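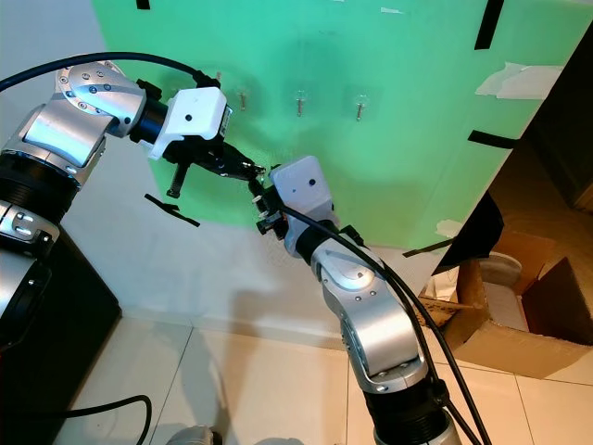

28th January - Good news from the Grosovstead workshop, folks: we finally have a budget for the second two-arm station! Prondum signed off on it last night, and I've been grinning into my coffee ever since.

The short version is that $3000 is set aside for everything that isn't an arm. That covers fingertips, cables, clamps, a proper mounting surface and the spares we always forget (I have a list now, taped inside the cupboard door). The arms themselves come out of the Valtham lease, so they don't touch our money at all.

The biggest single line is a set of spare gripper parts at $949. I winced a bit, but Anežka Polák went through three quotes and that was the one with decent delivery. Cable management is down for $657, and I'd fight anyone who wants to trim it.

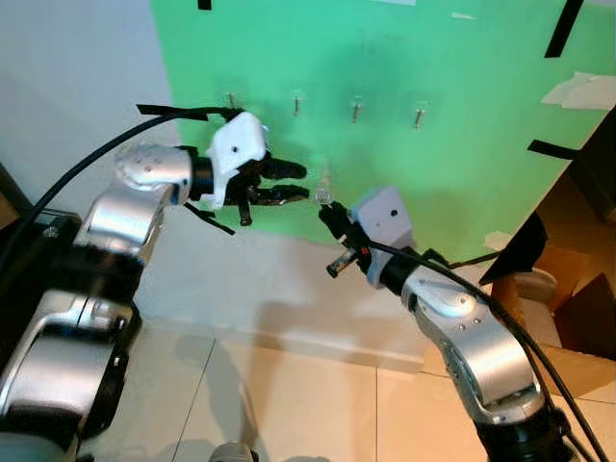
Handing a small clear part from one gripper to the other is still the job we're planning around, so fingertips get bought first and the nicer board can wait its turn. Thomas wanted to order 40 pairs in one go for the discount. We talked him down to a smaller batch, mainly so we can change the shape later without a drawer full of the old ones.

Orders go in at the start of February. If you've got a supplier you like for cable clamps - or one you'd warn us off - drop me a note before then, because that's the one quote I still haven't got back.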